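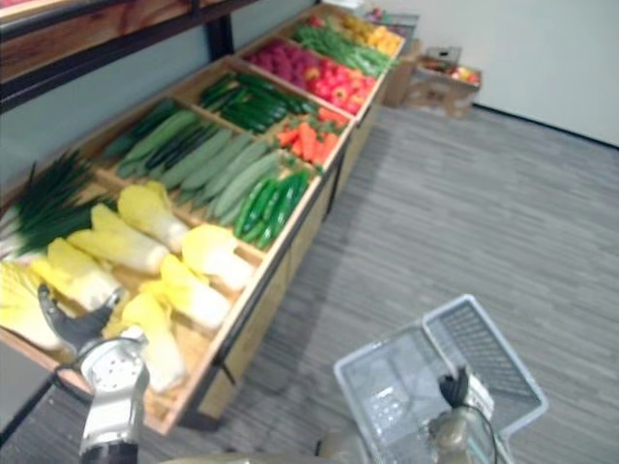 I've now sat through four outdoor plays in the Jevel low-back folding chair, so I feel ready to say something useful about it! I bought mine for the summer season at Flindton, where the lawn rules are strict (seat no higher than a few inches off the grass, or you get moved to the back with the tall chairs).

First, the good stuff. It's light, it opens in one pull, and the fabric doesn't squeak when you shift around during a quiet speech. Joon-young Cho, who I go with most years, has an older chair that groans like a ship, and we got glared at all through Act Two. 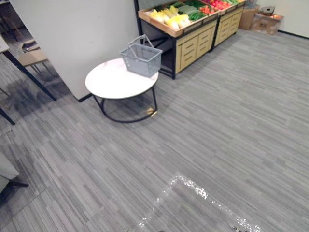

Gray basket on the round white table, with the produce display behind.

The comfort is decent for almost 80 minutes. After that my lower back starts asking when intermission is. A rolled-up sweater helps a lot, and you'll want the sweater by 9 p.m. anyway.

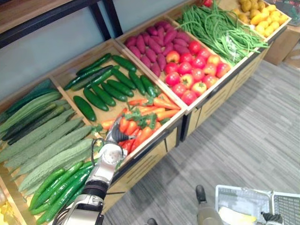

Now the cup holder. It's too shallow! I lost a full lemonade during the storm scene in The Tempest, which was kind of fitting, but still. The side pocket is better and fits a program, a phone and a sandwich if you don't mind it a bit flat.

The carry bag is tight, too. Getting the chair back in there in the dark, with 800 people trying to leave past you, is no fun at all. I've started just carrying it by the leg.

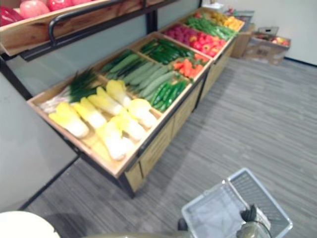
Róisín Rafferty tried mine for the second half in July and liked it enough to order one, though she's shorter than me and got more out of the headrest. If you're over six feet, try it in a store first. I'd buy it again, and I'd bring a drink with a lid.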